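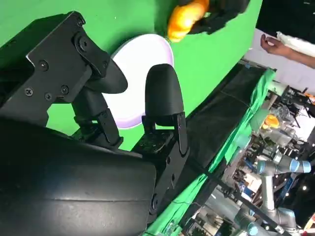 Atelier de manipulation robotique – notes de la séance 6
Enseignante : Carmela Piras

Rappel : le rapport de groupe est à déposer sur Prero avant la fin de novembre, 13 pages maximum, annexes comprises.

1. Ce que l'on mesure

L'exercice consiste à prendre un fruit factice et à le poser dans l'assiette. Le groupe Bianchini annonce 61 % de réussite sur 627 essais. Je veux bien, mais réussite de quoi ? Le cahier d'essais ne dit pas si un fruit posé sur le bord compte, ni si l'on a écarté les prises interrompues à la main. Tant que ce critère n'est pas écrit, le pourcentage ne vaut pas grand-chose.

2. Le décor

Fond vert, assiette blanche, objets jaunes ou orange : difficile de rendre la segmentation plus facile. Un modèle qui s'en sort dans ces conditions a peut-être appris à chercher une tache de couleur vive. Refaire une série avec une autre nappe avant de parler de généralisation.
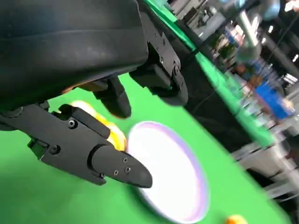 3. La caméra de poignet

Dès que la main approche, les doigts masquent une partie de l'objet et le mouvement ajoute du flou. La notice de Stukemell recommande pourtant cette vue seule – à vérifier, comparaison à l'appui, avec une vue fixe.

4. À préparer

Lire le chapitre de Brendunex sur les occlusions (la partie « résultats » me paraît optimiste).
Rédiger en trois lignes votre définition d'une prise réussie.
Apporter les essais ratés, non triés.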